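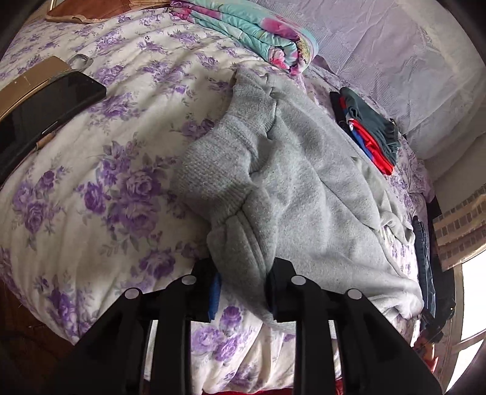

Grey sweatshirt on the rose sheet, jaws at a lower-left fold. Blue pad on the inner face of the left fingertip.

Thursday, Devcombe garment set, folding task, home collection

Started 09:40. Gönül on the gripper, me on logging and spot checks. Hugo dialled in from Stedlow until lunch for the sync problem.

Count at start of day: 2,000 accepted episodes across all homes. Target for the release is 2,945, unchanged since the planning call in May. Of the accepted ones, 652 are knitwear or fleece and the rest are T-shirts, trousers and towels. Marilou wants the knitwear share up before the next training run, so no towels today whatever the operator feels like doing.

Protocol as of this morning
Garment goes down rumpled, not pre-flattened. Operator shakes it once over the bed and lets go. If it lands more or less flat, pick it up and drop again.
First grasp on whichever fold stands clear of the sheet. Close, hold for a beat, lift, then drag towards the operator.
Episode ends when both jaws are open and clear of the cloth. Several of last week's end with the jaws still touching and the trimmer has kept a tail of nothing after them. Hugo to change the trim rule.
Household bedding and clothing stay as found. Do not tidy.

Notes on the last point, as Cayetano asked again. The first batch from Prondosano was shot on plain bedding with everything else moved out of view, and the policy trained on it went for the pattern as soon as it was given a printed duvet. Grasp point landed on printed flowers in a good share of the test rollouts. The rose sheet is useful here: purple and grey-green print against a heather-grey garment, and the leaves are not far off the garment in tone. A rolled turquoise blanket and a stack of folded clothes on the same bed give it other fabric to be wrong about. I would like more of this and less of the plain stuff.

Morning session
Sweatshirt is a good subject. The wide ribbed band and the flatter fleece of the body look quite different close up, and the operator can choose between them. Gönül prefers the body fabric where it bulges into a fold. Her view is that the rib springs back out of the fingertips on closing. I tried both and had more slips on the rib, but my closing speed is uneven and I would not put that in a report.

Failure types seen, in the order I met them:
Sheet pinched together with the garment. Easily the most common. Happens when the jaws come in too low and the fingertips reach the bedding before they close. Label as double grasp, keep the episode, do not count it towards target.
Single layer taken where two were wanted. Garment lifts but opens out. Keep, label as partial.
Sleeve dragged under the body. Keep if the operator recovers inside the same episode, otherwise discard.
Tracking loss. Twice this morning, both times when the operator leaned in until the view was nearly all fabric. Discard both.

On tracking: the printed sheet helps a good deal. Hugo compared feature counts with the plain-bedding sessions and the difference is plain in his plots (shared folder, under Figueroa, where the old logs are). Trouble starts when the garment fills the view. Fleece gives the tracker very little. Suggest operators hold a bit more height on approach and come down late. Gönül tried this for the last part of the morning and had no losses, though that is a short run to go on.

Exposure: window on the right side of the bed blows out completely. Auto exposure pulls the garment down a little whenever the window comes further into view, and it changes mid-grasp. Tried locking exposure on the garment. Better on the fleece, window still white, which does not matter. Locked for everything after 11:15. Anything before that needs the auto flag in the metadata. I have NOT done this yet.

Sync problem
Jaw width log runs ahead of the video by a few frames in some episodes and not in others. Hugo thinks the offset is set when recording starts and then stays put for the session, so it can be corrected per session if we have a clean event to line up on. Agreed: operator opens and closes the jaws fully three times in clear view before the first episode. Added to the start card. Esperanza to write the alignment script. Older sessions will need lining up by hand on first contact, which is slow and not very exact – leave them until we know whether the offset hurts training at all.

Afternoon
Same bed, same garment for the first hour, then swapped. Second operator slot was mine. My approaches are slower than Gönül's and I hesitate above the cloth. Esperanza says leave it in, Marilou says trim pauses. Not settled. For now the raw recordings are kept whole and the pause trim is a switch at export.

Split question: the current test set is 843 episodes drawn at random, so the same bed and the same sweatshirt turn up in both train and test. Cayetano is right that this flatters the numbers. Proposal is to hold out whole homes. Costs us some training data but I cannot see another way to get a figure worth quoting.

To do
Auto exposure flag on all episodes before 11:15 (me)
Trim rule, jaws open and clear (Hugo)
Alignment script (Esperanza)
Home-level split, list of candidate homes (Cayetano)
Decide on pauses (Marilou)
Check right fingertip screw, slight play when closing on thick folds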